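Comparing two sets of gripper fingers on your own desk

Posted May 6, 2026 by Yolanda Muñoz

Sooner or later you will own two sets of fingers for the same gripper and an opinion about which is better. The opinion is usually formed by whichever set you fitted last. I spent a week being wrong about the Lematine tapered set before I sat down and tested it properly against the flat Widden pads, and the steps I ended up with are below.

What you need: one arm, one gripper, both sets of fingers, a wrist camera, a fixed camera, and household clutter. Leave the foam test cubes in the drawer. Every finger ever made can pick up a foam cube.

1. Fit the first set and run the close command with nothing in the way. The tips should meet evenly. If one arrives early, loosen both screws on that side, push the finger back against its stop and tighten again. Write down the closed position your controller reports. Mine was 104 with the pads and 76 with the tapered set, and I wouldn't read anything into the difference beyond the shape of the fingers.

2. Clear a patch of desk the arm can reach from above, then put back things you would really want moved. Go for a mix of shapes: an open box, something round, something flat, something small enough to be annoying.

3. Open a live window for every camera and keep the log visible underneath. You will want to see the log complain at the same moment the picture goes wrong.

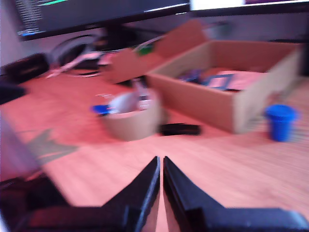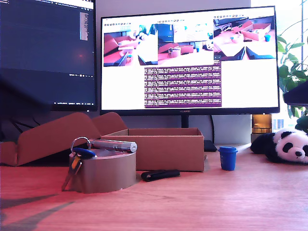
4. Drive to each object by hand first, slowly. Fast moves smear the wrist view, and a policy or a person working from smeared edges will miss by a finger's width and blame the fingers.

5. Try each object 3 times from the left and 3 from the right, then swap fingers and do it all again. Yes, it's dull. Jarmo Kettunen skipped the right-hand side to save time and wrote two pages on a result that was a crooked mount.

6. Score only three things: held, dropped, never touched. I used to have a column called "nearly." It filled up very fast and told me nothing.

Flat objects are where the tapered tips earn their price, provided you come in low. The pads are better on anything round, and they forgive sloppy aim, so I left them on for the rest of the month. If your log shows the gripper stopping short of its closed number on an empty grasp, go back to step 1 and check the screws before you write to the supplier. I wrote to the supplier first. They were very polite.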